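5/17/23 – Drastance kit, bench notes

OK, the two-arm kit from Drastance is up on the rail and I've got the manual marked up in three colors, so here goes before I forget everything. We have it on loan through Ernasent, and they want our yes or no on the full purchase. The quote is $3,383 for the pair with the rail and the software seat. Support is extra, and I still can't tell from the quote sheet what "extra" means. Emailed them twice, got a brochure.

Setup went faster than the last kit (the Kama one, back in December, which I'm still a little sore about). The base plates lined up with our rail holes first try! What ate my morning was cable routing. The clips in the bag are too small for the cable they ship with, so I gave up and went to zip ties. If we buy, order a bag of 1,000 and be done with it.

For the task I went with bottle pickup, same as we used on Kama, so we can compare. Drink empties on the table, lined bin at the back, both arms sharing the work. I like this one because bottles are annoying in all the right ways – they roll, they squash, and the clear ones give the vision side a hard time.

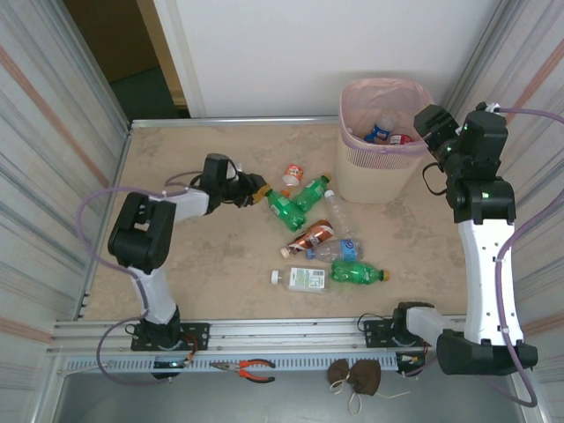
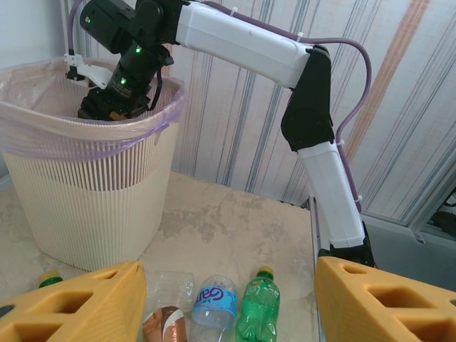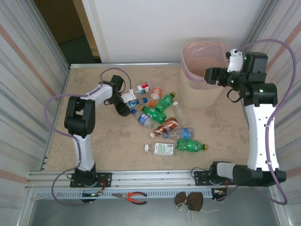

Things I want to write down while they're fresh. The reach is better than I expected from the spec sheet, and I didn't have to slide the bin closer like I did in December. The elbow gets in its own way on low approaches from the side, though, and I ended up telling it to come in from higher up. Fine for bottles, probably not fine for the shelf job over at Inskip, where there's hardly any headroom.

Software is a mixed bag. I love the replay screen (love it!), you can scrub back and see what each joint was asked to do. The setup wizard is a pain and forgot my workspace limits two times, both after a restart. I've started keeping a copy of the limits file on the bench laptop, in the folder called KEEP, so please don't tidy that.

Also the e-stop lead is short. Like, really short. We need an extension before anybody runs this from the desk.

Leaning yes, if support comes in sane. Still to do: flat cartons, the longer run with the arms trading sides, and a fresh calibration with the lights off. Quote sheet is taped inside the cabinet door, and the hex key that fits the base bolts is in my top drawer, so put it back if you borrow it.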